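Novembre, 6h10

Mal dormi. La Drirkano a encore rejeté la moitié du premier lot hier soir et j'y ai pensé toute la nuit. Café, parking, atelier. Froid dans le hall 2.

Repris la trieuse pondérale depuis zéro. Masse étalon sur le tapis de pesée, à l'arrêt : nickel. Tapis en marche : ça dérive. Donc pas la cellule. Nettoyé les rouleaux, retendu la bande, même chose. Le convoyeur d'entrée pousse trop vite, les sachets arrivent collés et la machine en pèse deux à la fois. Je l'avais dit à Toon à la réception, il a noté, et puis rien.

1325 sachets passés avant la pause, 26 rejets. Pesés un par un sur la balance du labo. Presque tous bons. Du gachis.

Midi, sandwich debout. Appelé Verstraete pour la pièce d'espacement. Pas en stock, on me rappelle. Ils rappellent jamais. Pieter pense qu'on peut bricoler avec la vitesse du tapis d'entrée en attendant.
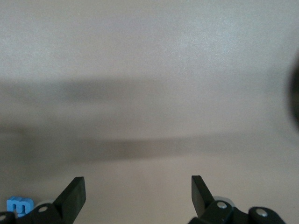
Pieter, donc, au téléphone : tu baisses l'entrée de 20 %, tu touches pas au tapis de pesée, et tu refais l'apprentissage du produit, sinon elle garde l'ancien seuil et tu vas tourner en rond jusqu'à Noël.

Il a sans doute raison. Baissé l'entrée. Refait l'apprentissage avec le sachet Skarkden, le petit format. Mieux. Pas parfait mais mieux. Le jet d'air d'éjection part encore un poil trop tard, il tape le sachet suivant au lieu du fautif. À régler demain, le manuel est en néerlandais et j'ai la flemme de demander à Ilse.

Abrehet veut les courbes de la journée pour la qualité. J'ai exporté, le fichier est vide. Réexporté. Vide. Recopié à la main dans le cahier, comme en 90. Penser à lui demander si elle veut aussi les tares ou juste les poids nets.

Benoît est passé en coup de vent, a demandé si on livre Cirkden dans les temps. J'ai dit oui. Pas sûr du tout.
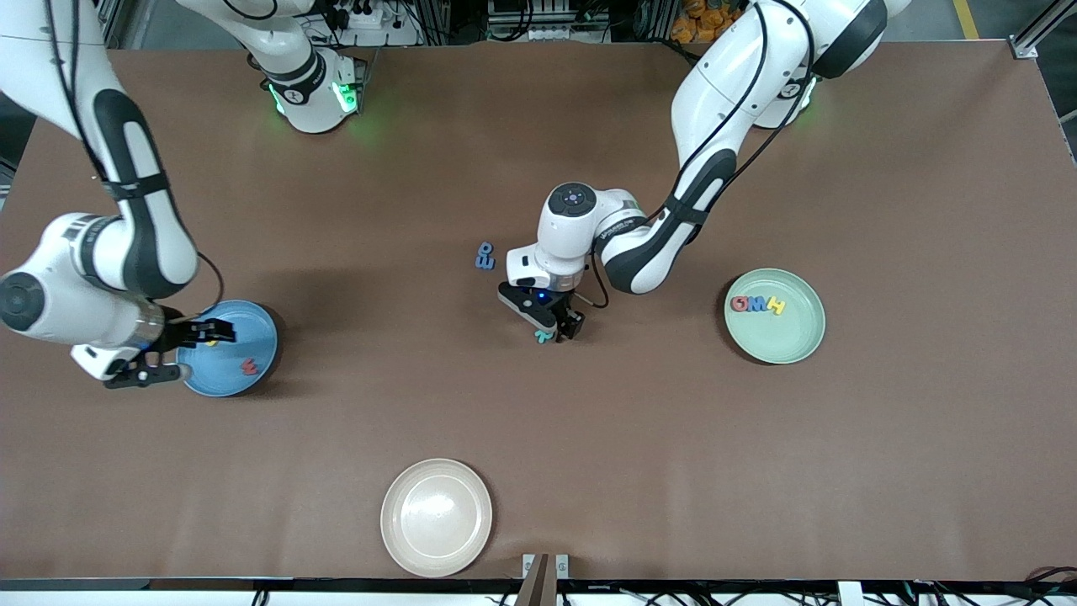
Soir, 21h40

Rentré tard. Soupe. Ils ont rappelé finalement, Verstraete, pendant que j'etais sur la route, message incompréhensible, il y est question d'un port à payer et d'une référence qui n'est pas la mienne. Rappeler à l'ouverture. Prendre les clés six pans, la petite série. Dodo.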